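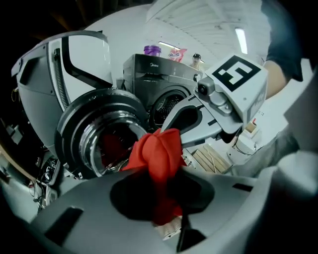

Budgeting for Hand-Held Grippers: What the Purchase Order Leaves Out

When Filtach began planning a laundry handling line, the first draft of the equipment budget had one large entry for two robot arms and a small one for everything else. Asuka Maruyama, who runs purchasing there, sent it back. The arms could not be specified until the company knew what motions they had to make, and the cheapest way to record those motions was to put grippers in people's hands.

A hand-held gripper has jaws, a camera and a fiducial marker, the black-and-white square that lets software work out position. The operator picks up a cloth, carries it to a washer and lets go. No arm is involved, so there is no guarding, no controller cabinet and no floor anchor to pay for at this stage.

Filtach was quoted $3,000 per unit by Kurnness, its supplier. The price covers the gripper body, one camera and a calibration file. It does not cover spare finger tips, storage or the workstation that processes the recordings. Maruyama now lists these on separate lines, with the tips treated as consumables. Cloth work is hard on them. Fabric bunches between the jaws, and operators squeeze more than the task requires.

Lead time was 14 weeks for the first order and 16 for the second. The second order was late in reaching Kurnness because the budget had been approved by the unit, with no allowance for spares. A gripper out for repair stops a station completely. One spare for each site is the minimum Filtach will now accept.

The washers matter as much as the tools. Front-loading doors differ in swing, rim thickness and opening height, and recordings made on one model carry over poorly to another. Kazuhiro Nishimura, the project engineer, recommends at least two different machines per test area. Used units are adequate if the door and hinge are sound. Whether the motor runs is of little interest for loading trials.

Labor is the largest line. Filtach planned for 260 operator hours and used more than that, mostly on resetting cloths between takes. Nishimura suggests pricing resets as their own task and timing them for a morning before any schedule is signed.

The arms are still in the plan. Their specification goes out in January, with payload and reach taken from the recordings.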